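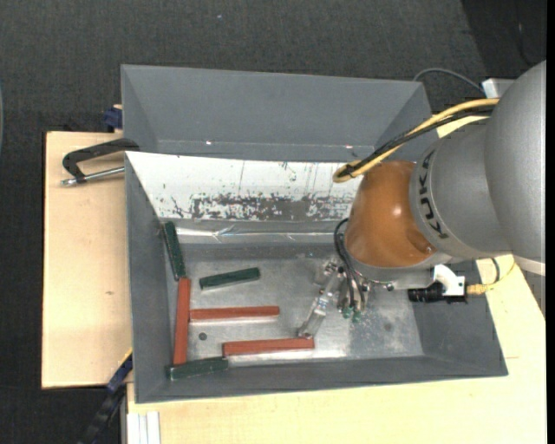 **Tindurico opens its Clolcombe bin-picking cell to visitors**

CLOLCOMBE, December – Tindurico will hold an open day at its Clolcombe workshop this month, with live demonstrations of robotic bin picking from 10 a.m. to 4 p.m. Admission is free. Visitors need to register ahead of time because the demonstration area holds 50 people at once.

The main demonstration uses a KUKA arm and a metal bin of red and green blocks. The arm reaches into the bin, takes hold of a block, and lifts it out. Staff then put the blocks back in a different arrangement and the arm starts over. Some blocks end up lying against each other or leaning on the side of the bin, and those are the harder ones to pick up.

"Parts in a real plant don't arrive in neat rows," said Uyên Tô, who manages the Clolcombe workshop. "We use plain blocks so people can follow what the arm is doing. A visitor can move a block and see how the next pick changes."

The cell runs on Flostora, Tindurico's software for planning picks. An engineer will be at the screen during each session to show how the program chooses a block and what it does when a grip fails. In the most recent round of in-house trials, the cell cleared 71 of 100 test bins without help from an operator. The remaining bins were stopped by hand, most often with a block stuck in a corner.

"We are going to show the misses too," said Đạt Vi, lead engineer on the project. "A shop owner who is thinking about buying one of these should know where it gets stuck."

The workshop will run 3 demonstration sessions, at 10 a.m., 12:30 p.m., and 3 p.m. Each lasts almost an hour, including time for questions. Between sessions, visitors may talk with the engineers and bring sample parts of their own, up to the size of a shoebox. Samples will be looked at but not run in the cell that day.

Children under 12 must be with an adult. Closed-toe shoes are required on the shop floor, and safety glasses will be handed out at the door. Parking is in the Hứa lot behind the building.

To register, call the Clolcombe front desk or sign up at reception. School and college groups should ask for Uyên Tô.

**About Tindurico**

Tindurico builds and programs robot cells for small and midsize manufacturers. Its workshop and training rooms are in Clolcombe.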